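Flekero: tabletop arm dataset and build notes

Maintainer: Savita Kashyap
Last revised: 25 October 2026
Version: 3

Summary

Flekero is a set of recordings from a self-built arm in a shared workshop. It holds 847 episodes of tabletop pushing and picking. A further 56 episodes were recorded and dropped for missing joint logs, so episode numbers run to 903 with gaps. Do not renumber them; the split files refer to the original numbers.

Hardware

The arm hangs over the table and works downward. Joint control runs on a Cavska board, firmware from April. The gripper status light is wired to the same board: green means the driver is enabled, and no light means the bus is down. Motor power and signal share one cable along the lower segment. Leave slack at the gripper joint or the connector pulls out at full wrist rotation.
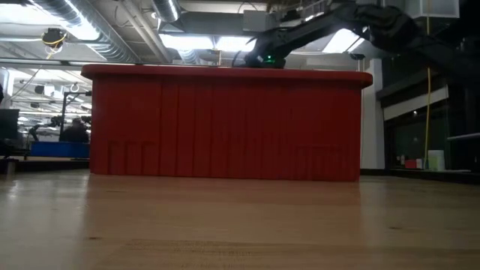
Fig. 1. Arm over the red table, gripper low at the surface, status light green. Low side view.

The table has a skirt down to the floor. Keep the base of the skirt clear when resetting objects; a foot against it can shift the table and spoil the calibration. If the table moves, rerun the Pivora calibration script before the next episode.

Contents

episodes/ one folder per episode, zero-padded number
calib/ one file per calibration run
splits/ train, validation, test
notes.txt operator remarks, free text

Each episode folder contains joint positions, gripper opening, commanded targets and video. Timestamps come from the host clock. Video and joint logs start separately, so align them with the offset field in meta.json.

Loading

Use the Seok loader, version 3 or later. Older versions read gripper opening with the sign reversed.

Known issues

Episodes 8 and earlier use the old joint order. The loader does not correct this.
Ceiling lights cause glare on the tabletop in some views. Exposure was not locked.
Other people and equipment in the workshop can appear in the background.
Object labels were entered by hand and have not been checked a second time.

Not suitable for

Force estimation. The arm has no torque sensing, and motor current was not logged.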